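Loss of Grip Force During a Toy Kitchen Sorting Task
Kimie Kuroda, Pleltdale Project Laboratory
Submitted 2018-03-18

1. Purpose

The Hosoda project required a robot arm to pick up play food and cookware from a shared table and set each item down at a marked point. This report covers the fault recorded in February, when the arm released items before the release command was given.

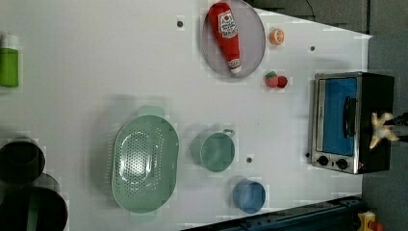
Photo: K. Kuroda / Pleltdale Project Laboratory

The item set included a plush ketchup bottle on a gray plate, a green colander and a blue cup. The toaster oven was treated as a fixed obstacle. Of 300 attempts, 46 ended in an early release. Hard items accounted for 22 of these. The remainder involved soft or irregular items, and the banana was the worst of them.

2. Observations

The controller judged a grip to be secure from finger position alone. A soft item allowed the fingers to keep closing after first contact, and the controller read this movement as a missed grip and opened the hand. 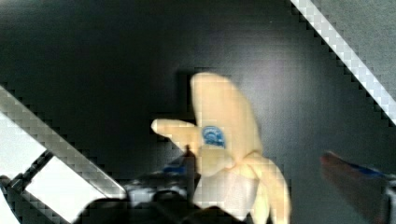 Figure 2. Banana held in the gripper, wrist camera view.

The log also showed a delay of 58 milliseconds between the force reading and the controller's response. The Skullska driver supplied with the gripper did not report this delay as an error. On two occasions the arm continued along its path after the item had fallen, and the operator used the emergency stop.
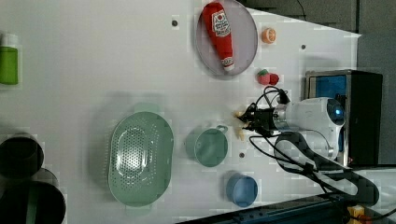 Figure 3. Arm and gripper over the work table.

3. Corrective action

The grip check now uses both force and finger position. A lost grip halts the arm until the operator resets it. Entry to the work area during a run is prohibited, including to recover a dropped item. The revised procedure was filed with the Kandambridge safety office. Repeat trials with the soft items remain to be completed.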